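Stimholm Workroom: Tables and Covers
Gallery, page 2

The Stimholm workroom is used for staining, gluing and small finishing jobs. The tables are shared between groups, so the tops are covered before any wet work starts. The notes on this page deal with the covers: how they are laid, how they are marked out, and when they are changed. Measurements of the room and the storage plan are on page 1.

Covers are cut from a roll in the Hamel store and kept flat on the lower shelf. A cover does not have to reach every edge of the table. It has to reach past the area where liquid is handled, and it has to lie without folds there.
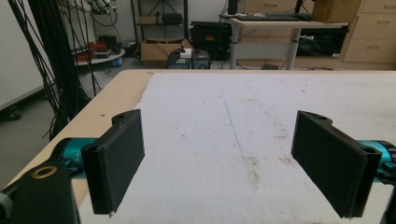

Text and layout: Bidholm workshop desk, surfaces and materials

Large table, light wood, with a white cover in use. The cover has a slight texture and takes in most of the top. On the left its boundary is uneven and a strip of pale wood is left bare along the rounded corner and the side.

Two blue lines on the cover. One is thin and clear and runs diagonally down the middle. The other, to the upper right, is fainter and broken.

Marks: a long brown-gray smudge below the end of the clearer line, a small brown stain farther right with a speckled cluster above it, and a pale tan smear higher up between the lines. Stains of this kind are left alone during a job – wiping spreads them and roughens the surface.

Cover change

A cover is replaced when a mark can transfer to the underside of a workpiece, or after 60 hours of use, whichever comes first. Light marks outside the working area do not count. Old covers are folded inward, marked side in, and go in the lidded bin by the door.

Bare wood

The exposed strip at the side of a table is for dry items only: rulers, pencils, closed containers. Anything open stays on the cover. The strip is wiped with a damp cloth at the end of a session and dried at once.

Stock

The April order from Indorstead was 9 rolls. Two are held back for the long tables. The cutting list is kept with the rolls, and lengths are entered when they are cut.

Next page: racks and drying shelves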